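Robots in the Dish Room: How a Job Gets Divided

A large lunchroom uses a lot of dishes. At the Turex staff cafeteria in Fendwood, 1,000 plates come back through the window on a normal day. Each one has to be scraped, washed, checked, put in a rack and carried to the shelf. For many years people did all of these steps except the washing, which a dishwashing machine did.

Now some of the other steps are being given to robot arms. This page explains how that works, which parts are easy or hard for a machine, and what happens to the jobs of the people in the room.

What is automation?

Automation means that a machine does a task with little or no help from a person while the task is going on. A dishwasher is automation. So is an elevator, and so is a traffic light.

Most automation does a fixed task. The dishwasher sprays water for a set time, drains it, and sprays again. It does this the same way whether it is full of cups or completely empty. It has no need to know what is inside.

Putting dishes away is a different kind of task. A plate can be in many places and at many angles. It can be partly behind another plate. The machine has to find the plate before it can do anything with it.

The parts of a robot arm

A robot arm is built a little like your own arm. It has stiff sections joined by parts that turn. Each turning part is called a joint. Your elbow is a joint that mostly bends one way. Your shoulder can move in many directions, and a robot usually needs several simple joints to do the same.

Inside each joint is a motor. Next to the motor is a sensor that measures how far the joint has turned. The computer reads all of these sensors many times each second and uses them to work out where the end of the arm is.

The end of the arm holds the gripper. A gripper with two fingers is common. The fingers close on an object from both sides, the way you pick up a coin with your thumb and one finger. Two fingers can do a great deal, but they can't do everything a hand can. They can't feel around behind something, or hold three spoons and let go of one.

The base of the arm has to be held still. If the base slides, every position the computer has worked out will be wrong.

How the robot sees

The robot uses cameras. A camera fixed beside or above the table sees the whole work area. It shows where things are, but when the arm reaches across, the arm may hide the very object it is reaching for.

A second camera can ride on the arm itself, close to the gripper. It moves wherever the gripper goes. It sees much less of the table, but it sees the object in the last part of the reach, when small mistakes matter most.

Close views have their own problems. The gripper fills a large part of what the camera sees and covers the lower part of a dish. Shadows are a problem too. A shadow beside a round object has a curved edge of its own, and a computer can mix up the edge of the shadow with the edge of the object. A round dish seen at a slant also looks like an oval, so the software has to learn that ovals and circles can be the same thing.

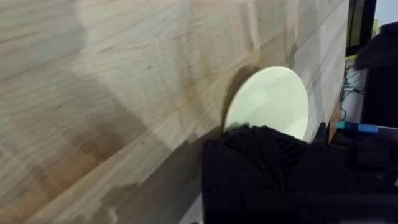

How the robot learns

There are two main ways to tell a robot what to do.

The first way is to write out every move. Go to this point. Close the fingers. Lift. Go to that point. Open the fingers. This works well when the object is always in the same place. Car factories have used it for a long time.

The second way is to show the robot. A person guides an arm through the task while the computer records the camera views and the joint positions together. One recording of one task is called a demonstration. After many demonstrations, a program looks for the connection between what the cameras saw and how the arm moved. The result is called a model. When the robot works by itself, the model takes in the camera views and gives out the next small movement, over and over.

The dish project at Turex uses the second way. The team has recorded 2,000 demonstrations. Tarek Ait Ali, a technician, recorded a large share of them. He says the first hundred or so were mostly useless to the computer because he kept putting the bowl down in his favorite spot.

"The model learned my habit," he explains. "Then we moved the bowl, and it reached for the old place and closed on air."

After that the team made a rule that the objects have to be moved before every new demonstration. The recordings are stored in a program called Numport, which also keeps notes on which object was used and who guided the arm.

How well does it work?

A test is made of many tries. In each try, the arm has to pick up one dish and set it in a rack without dropping it or knocking over anything else. If it does all of that, the try counts as a success. If any part fails, the whole try counts as a failure.

In the April test, the arm succeeded in 76 percent of its tries. That means 76 out of every hundred. In school that might be a fair grade. In a dish room it is too low. With 1,000 plates a day, a person would have to step in 240 times, and that person would be quicker doing the whole job alone.

For this reason the arms are still used only on a practice table, away from the lunch rush. The team studies each failure and sorts it by type. A slipped grip is one type. Touching a neighboring dish is another. Reaching for something that isn't there is a third.

Why the practice table is cluttered

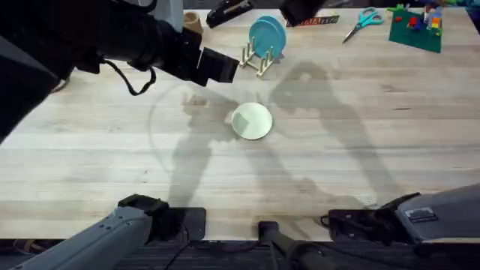

Radwa Ghoneim is in charge of the dish room, and she also helps decide what the arms should practice. Before this project, nobody had asked her to list the steps of putting a plate away, and her first list had four steps on it. Her current list has nineteen. She pays attention to what is next to what. The small bowl out on the open wood, with nothing touching it, is an easy target, because the gripper has free space on every side. The two teal plates standing in the rack are harder. They overlap, so a camera on one side sees a whole face of one plate and only part of the other, and the fingers must close on one rim without catching the second. Objects that have nothing to do with dishes are useful as well. A model that has only ever seen a bare table may be confused by a pair of scissors or a pile of toy bricks, and real counters are seldom bare.

Shadows count as clutter too. They move when the arm moves. Demonstrations need to include them so that the model learns to leave them alone.

What changes for the people

When a machine takes over one step, the job around it changes shape. Four kinds of change can be seen in the Turex dish room.

1. Some lifting goes away. A stack of plates is heavy, and lifting stacks all day can hurt a person's back and wrists. Siham Benjelloun has worked at the return window for six years. Lifting is the part of the job she would give up first.

2. Some new work appears. Somebody has to clean the gripper fingers, check the cameras for smears and restart the arm after it stops. Each of these jobs is short, but they have to be done by a person who knows how. Two workers from the dish room are being trained, for 2 hours each week, during paid time.

3. Checking becomes more important. A person who racks plates by hand looks at each one without thinking about it. A chip in the rim is noticed by touch. The arm has no sense of touch in its fingers, so a separate check for chips has been added after the dishwasher.

4. The pace can change. People slow down and speed up during a shift. A machine tends to keep one speed, and the people beside it may feel they have to match it. Ms. Ghoneim asked for a button that lets the workers set the speed themselves, and it is now part of the plan.

Will people lose their jobs?

This question is fair, and the answer differs from place to place. Some companies use automation to hire fewer people. Others move workers to tasks the machine can't do. Often both things happen in the same building.

Turex has told the dish room workers in writing that no one will be let go during the trial. The trial has an end, though, and what comes after it hasn't been decided. Fouad Kabbaj speaks for the cafeteria workers in meetings with the company. He has asked for that decision to be discussed with the workers before it is made.

Safety around the arms

A robot arm doesn't know that you are there unless it has been given a way to know. The rules on the practice table are the same for adults and for visitors:

Stay behind the yellow line when the arm has power.
Keep hands off the table until the operator says "stopped."
Know where the red stop button is before you begin.
Tie back long hair and take off scarves.
Never try to catch a dish the arm has dropped.

Words to know

Demonstration: a recording of a person guiding the arm through a task.
Gripper: the part at the end of the arm that holds things.
Joint: a place where the arm can turn.
Model: the program, made from demonstrations, that chooses the next movement.
Sensor: a part that measures something, such as light or angle.

Try it yourself

Tiziana Bortolotti, who teaches fourth grade in Fendwood, uses this activity with her class. You need a partner, kitchen tongs and a plastic bowl. Close your eyes and hold the tongs. Your partner gives you one short instruction at a time – left, forward, down, close. Count the instructions it takes to pick up the bowl. Then have your partner move the bowl, and do it again.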